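Ekadness Robotics Club | Home | Builds | Safety | Log

Pre-Run Inspection, Arm Station, Dish Handling Project
2018-07-17
By Tavion Haverford

Complete all items before enabling the motors. Write comments in full words. A blank line counts as a fail.

1. Emergency stop within reach of the operator. PASS. Tested from the seated position.

2. Base clamps tight. PASS. One clamp took a quarter turn. Recheck after 10 cycles.

3. Speed limit set to 40 percent or lower. PASS. The Cadberg controller resets to its own default after a power loss — read the value on the screen each time.

4. Gripper fingers straight, screws tight, no chips at the tips. PASS.

5. Approach to a round dish with one finger inside the rim and one outside. PASS WITH COMMENT. Jog down in small steps and stop before closing.
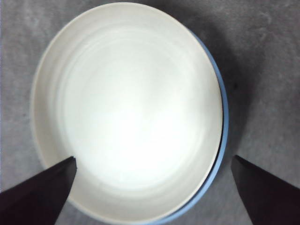 Closing force stays at the low setting for all dishes. The Jombridge script has a force value in line 17 that overrides the panel. Check both.

6. Cables clear of the wrist through the full range of motion. PASS WITH COMMENT. Slack is acceptable at the upper joint. Run the wrist to both limits by hand, power off, and watch the loop.

7. Table clear of tools, bags and drinks. PASS.

8. Stacked dishes: the fingers must not press down on the lower dish. OPEN. The height offset was set for a single dish and has not been measured again for a stack. Powered lifts of a stack are on hold until it is.

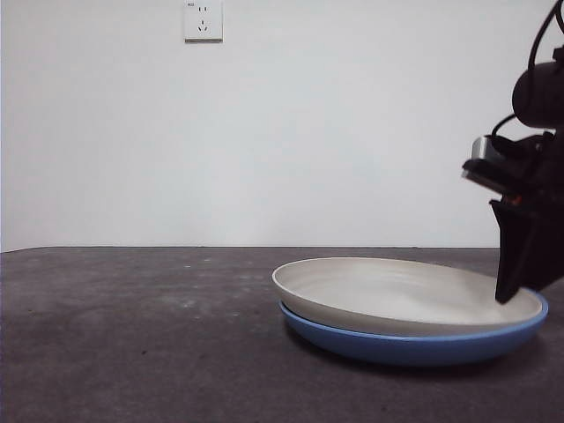
Masson asks that item 8 be split in two, one line for the height offset and one for the finger gap, as a correct offset can still leave the gap too narrow for a double rim. Accepted. The next revision of the sheet will carry 8a and 8b.

9. Safety glasses on everyone inside the tape line. PASS.

10. Run log opened and numbered. PASS. Log 297.

Station released for single dishes only.

Ekadness Robotics Club — Contact — Back to top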